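Trusteck Cadano 10 Hardwax Oil for Tabletops
Satin, clear, item 2435
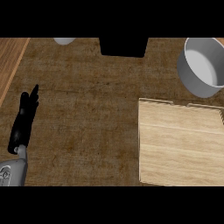
Cadano 10 is a one-component oil and wax finish for indoor wood furniture that gets daily use. It soaks into the surface and cures there, leaving a thin film that can be repaired in spots. It is made for dining tables, desks and shelves. Do not use it on outdoor furniture, cutting boards or wood that has been sealed with varnish.

Sizes
Sample pouch (one small side table)
Can, 1 quart
Can, 1 gallon

Surface preparation
Strip old varnish or paint completely. Sand with the grain to 150 grit. Finer sanding closes the pores and reduces uptake. Vacuum, then wipe with a dry lint-free cloth. Wood moisture must be below 12 percent. Test oak, walnut and other woods high in tannin on the underside first.

Application
Stir until the wax at the bottom is fully mixed in. Do not thin. Apply a thin coat with a white pad or short-nap roller and wait 10 minutes. Buff off all oil left on the surface. Let dry overnight. Apply a second coat in the same way. End grain may need a third.

Drying
Light use: 24 hours at 68 °F
Full cure: 10 days
Keep water, table covers and rubber feet off the surface until cured. Drying slows below 60 °F and in humid rooms.

Wear
Tested to 1,000 dry rub cycles on beech with no break in the film. Resists water, coffee and red wine for up to one hour. Acetone and strong ammonia cleaners will damage the finish.

Care
Clean with Ambrose Wood Soap, diluted per its label. Refresh dull areas once a year with a thin coat of Cadano 10. For tinted work, use Latelura base color under the first coat only.

Safety
Oily rags can catch fire on their own. Soak them in water and store in a closed metal container before disposal. VOC content: 389 g/L. Keep from freezing. Shelf life is two years unopened.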